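De : Hanne Riihimäki
À : liste éclairage-bâti
Date : jeudi 15 janvier
Objet : Re: Remplacement des tubes fluo par du LED, couloirs et réserve

Bonjour à tous,

réponse en vitesse, je repars sur le chantier dans dix minutes. Je reprends le message de décembre par morceaux.

> On a 149 tubes T8 à changer dans le bâtiment Prerkwood, couloirs plus
> réserve. Le fournisseur nous pousse vers des tubes LED "compatibles
> ballast". Est-ce que ça vaut le coup de garder les ballasts en place,
> ou bien on les shunte tous ?

Shunter. On a gardé les ballasts la première fois, à Otau, pour gagner du temps. Mauvais calcul. Les ballasts avaient déjà vingt ans, ils ont commencé à lâcher les uns après les autres et à chaque panne il fallait ressortir l'échafaudage. En plus le ballast consomme, même avec un tube LED derrière, donc l'économie annoncée n'y est pas.

Attention quand même au repérage : une fois le luminaire recâblé en direct 230 V, étiquette obligatoire dessus, sinon le prochain qui passe remet un fluo. Et regardez bien si vos tubes s'alimentent par un bout ou par les deux, les Holub qu'on a eus c'est un seul bout, et deux douilles sur trois étaient câblées à l'envers par le sous-traitant. 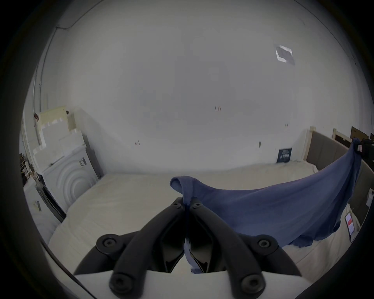 Tissu bleu tenu entre les deux doigts de la pince.

> Pour la réserve on nous annonce 1,000 lux au sol, le devis dit
> que c'est mieux pour la préparation des commandes. Ça me paraît
> énorme.

Ça l'est. Demandez l'étude d'éclairement, la vraie, avec les hauteurs de rayonnage dedans. Souvent le calcul est fait sur une pièce vide et peinte en blanc. Chez nous on est descendus à 700 au poste d'emballage et nettement moins dans les allées, personne n'a râlé. Le poste d'emballage a son propre départ, ça permet d'éteindre le reste le soir -- à prévoir avant de tirer les câbles, pas après comme nous.

Température de couleur : 4000 K partout. On avait pris du 6500 dans les allées parce que c'était en stock, tout le monde l'a détesté. Si vous mélangez deux lots, vérifiez aussi l'IRC sur la fiche, j'ai vu passer du 70 vendu comme du 80.

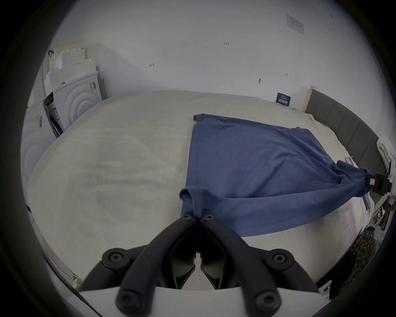
Sur les détecteurs, j'oubliais, vous n'en parlez pas mais ça va venir. Dans les couloirs mettez-en, avec un abaissement plutôt qu'une coupure franche. Temporisation à cinq minutes au départ puis vous ajustez. Les détecteurs d'Orkero ont un réglage par télécommande, pratique, sauf qu'ils n'en livrent qu'une et qu'elle disparait dans la semaine. Commandez-en deux. Vérifiez le courant d'appel aussi : le relais annonce une puissance en résistif, et avec trente drivers LED qui démarrent ensemble il se colle. On en a changé quatre comme ça.

> Et la garantie ? Le commercial parle de 5 ans, mais je ne trouve
> rien d'écrit.

Alors rien ne vaut tant que c'est pas sur le devis. Points à faire préciser, dans l'ordre où je les retrouve dans mes notes :

1. Durée, et à partir de quand : facture ou mise en service. Chez nous il y avait 2 mois d'écart entre les deux.

2. Nombre d'heures par an couvertes. Un couloir allumé jour et nuit dépasse vite la limite, lisez les petites lignes.

3. Main d'oeuvre et nacelle, comprises ou non. En général non.

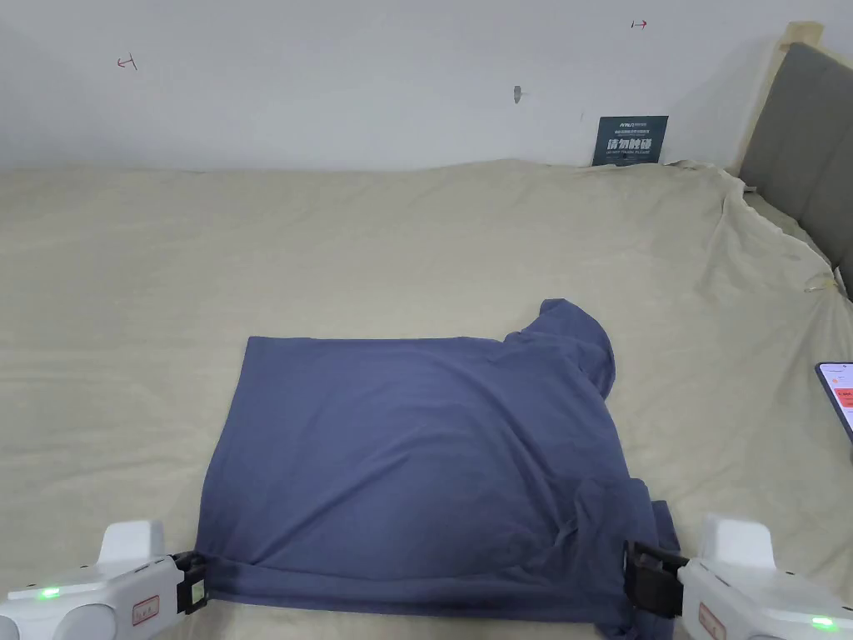
4. Remplacement à l'identique. Si la référence est arrêtée, qui paye la différence, et est-ce que la teinte sera la même.

5. Reprise des anciens tubes. Il y a du mercure dedans, ça part en filière, pas dans la benne. Demandez le bordereau.

Dernière chose, gardez une dizaine de tubes du même lot en réserve, date de pose notée au feutre sur le culot. Bête mais ça sert.

Je vous envoi le schéma de recâblage ce soir si je retrouve le fichier -- sinon relancez moi lundi.

Hanne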